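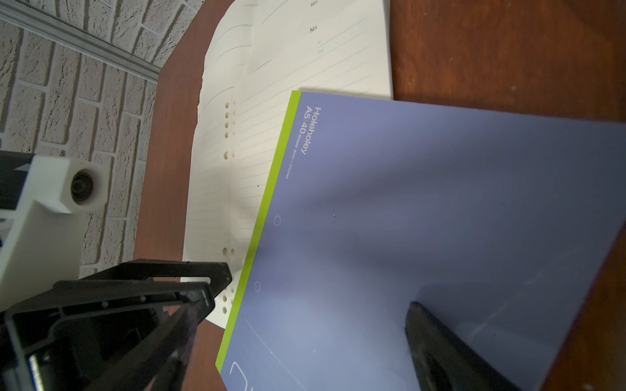
Subject: Re: [Denderau robot club] Pages task, which notebooks and how we count

Hello all,

thank you for the questions from the Forka team. I answer below the quoted part, I hope it is easier to read.

On Sun 24 February the Forka team wrote:
> We read the rules for the pages task two times and we are still not sure
> about the paper. Must we train with loose sheets, or only with the bound
> notebooks? Our gripper takes a closed notebook well, but with one sheet
> it often takes two. Also, is the 60 seconds for each item or for the
> whole round?

The 60 seconds is for each item. A round has 35 items in the student class, and you may take a break between items if both arms are parked.

About the paper: both kinds will be used in June. Please do not train only with the closed notebooks. A cover is stiff and the finger can push against it, but a ruled sheet bends and slides on the one under it. In our group we lost two weeks before we understood that our fingers closed too high. We now go down until the finger touches the table, then back up a very small step, and only then close. It is slower, but we drop less.

For the team with two arms, the simple plan is that one arm holds and the other one moves. We call our left arm Roy and our right arm Wanik, so that in the code review everybody knows which one we are speaking about. Please give your arms names too, "arm 1" was different in every team last year.
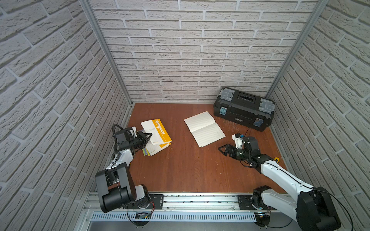

Can both arms be over the same notebook at the same time?
They can, if the distance between the two wrists stays at 100 mm or more. The judge stops the item when it becomes smaller.

One more point on the wrist cameras. If you change a mount, do the calibration again the same day and write it in the log. I forgot this one time and I searched the mistake in my code for a whole evening.

The corrected rules are version 34 in the shared folder. Please delete the older ones from your computers. If something in my English is not clear, write to the list and I will try with other words.

Best regards,
the rules editor, Denderau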